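Cut flowers and the bench they stand on – quick tips

Few notes typed up before I lose the envelope they're written on. Mostly about making bunches last, then a bit on rings and marks because everybody asks me that second.

Vase first. Wash it. Properly, hot water and washing up liquid, bottle brush down the neck. Cloudy ring that won't shift – spoon of bicarb, splash of white vinegar, leave 15 minutes, swill. A handful of dry rice shaken about works too.

Stems. Cut at a slant, sharp knife, 2 cm off the bottom. Scissors squash the soft ones. Strip any leaf that would sit under the water, it only rots and stinks. Do it again every second day when you change the water. Tulips keep growing in the vase so they need trimming more than you'd think.

Woody stems (lilac, roses with thick ends) – slit the bottom up a little way. My gran bashed hers with a hammer. Don't.

Food sachets fine if you've got them. If not, a teaspoon of sugar and a drop of bleach, tiny drop. Pennies and aspirin I have never had any luck with. Elin James swears by lemonade and her sweet peas did last until the Tuesday, so who knows.

Keep them off the windowsill and away from the fruit bowl. Ripe bananas finish off carnations in no time.

Daffs on their own overnight before they go in with anything else, the sap upsets the others.

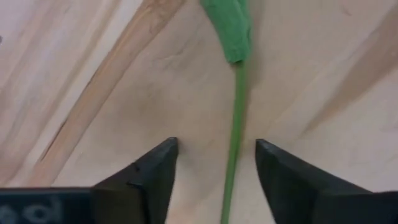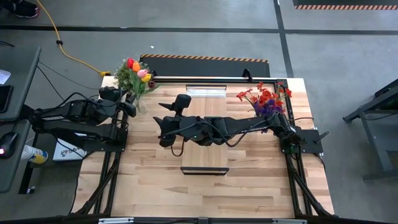 Pale wood, and it shows everything.

Right, water rings. White ring means it's only in the finish. Try a dry cloth and a warm iron, no steam, few seconds at a time, keep lifting to look. Or a dab of mayonnaise left on overnight and wiped off, sounds daft, worked on my mum's sideboard.

Black ring has gone into the wood itself. Sand it back along the grain, start at 120 and go finer, then re-oil the whole top or you'll get a patch. Norbert Kováčik does his with oxalic acid but he's got the gloves and the patience.

Light scuffs – rub half a walnut over, leave it a bit, buff with an old tshirt. Small dents, damp cloth and the tip of the iron, steam brings the fibres back up.

Oiling. Thin coats, wipe off the extra after ten minutes, leave it till next day. Two thin beats one thick and sticky. And lay the rags out flat outdoors to dry, never scrunched up in the bin, they can catch fire by themselves. I do mine in December when teh garden needs nothing.

Felt pads under every vase. A cork mat if it's a heavy one. Saucers sweat underneath so don't rely on them.

Pollen on the tablecloth – do NOT rub, do not wet. Sticky tape, dab it off, then shake outside. Lilies, snip the orange bits out as soon as they open. And no lilies at all if you've a cat.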